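Vidmar Desk and Pegboard Cabinet: Set-up Guide
Section 3: Placing the desk and keeping the room in order

Reading time: 3 min

Read this section after the desk is assembled and before anything goes on top of it. The steps cover where the desk stands in relation to the cabinet and the door, how cables are led to the floor, and how the room is cleared at the end of the day.

White desk tops, wooden floor, perforated cabinet on casters, wastebasket. 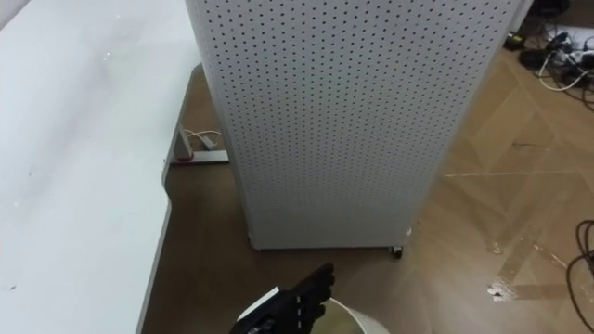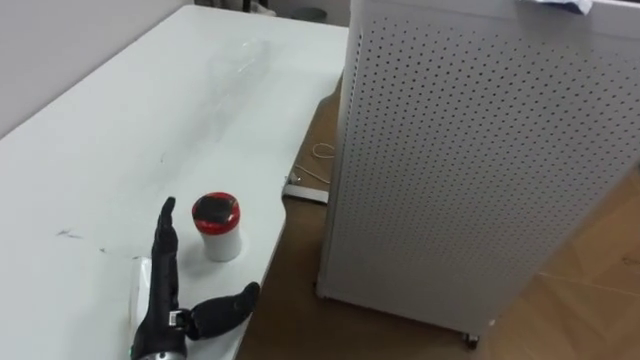
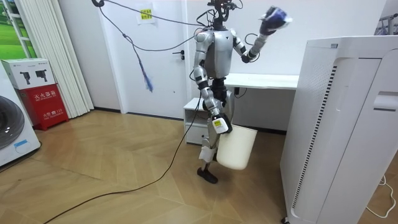 Zsolt Orbán wrote to us after setting up two of these desks and asked that the cabinet step come before the cable step. He had led his cables first, then rolled the cabinet over one of them and had to start again. The order below follows his suggestion.

3.1 Placing the desk

1. Sweep the floor. Grit under a foot bar will scratch wood.
2. Lift the desk into place with one person at each end. Do not drag it.
3. Open the door of the room all the way. If it touches the desk, move the desk.
4. Press down on each corner of the top in turn. If it rocks, adjust the feet as shown in Section 2.

CAUTION: Do not lift the desk by the edge of the top alone. Hold the frame.

3.2 Placing the cabinet

1. Empty the cabinet before you move it. Hooks and trays can stay on if nothing is hanging from them.
2. Push from low down, with both hands on the same side.
3. Leave at least 30 cm between the cabinet and the desk. You will need the space for sweeping and for reaching the cables.
4. Check that all the casters are on flat floor and that none is resting on a cable.

Note: Put heavy items on the lowest rows of holes. A tall cabinet loaded at the top can tip when a caster meets a seam in the floor.

3.3 Leading the cables

1. Bring each cable down beside a leg of the desk.
2. Leave a little slack at the top – enough that a cable is never pulled tight when something on the desk is moved.
3. Tie the cable to the leg in two places.
4. Keep cables off the path between the desk and the door. Where one has to cross, use a floor cover.

3.4 Clearing up

1. Put lids back on small containers and return them to the cabinet.
2. Wipe the top with a damp cloth, then a dry one. Small specks usually come off with a drop of dish soap. Do not use scouring powder.
3. Carry the wastebasket to the desk and clear scraps straight into it.
4. Lift out the full bag, tie it, and fit a new one with the edge folded over the rim.
5. Return the wastebasket to its usual spot, clear of the door swing.

Note: The top can be wiped daily. The cabinet needs it less often – once a month is enough for most rooms.

Continue to Section 4, Hooks and trays.

Was this section helpful? 117 found it helpful
3 comments

Related items
Section 2: Assembling the frame and feet
Section 4: Hooks and trays
Replacing a worn caster
Spare parts list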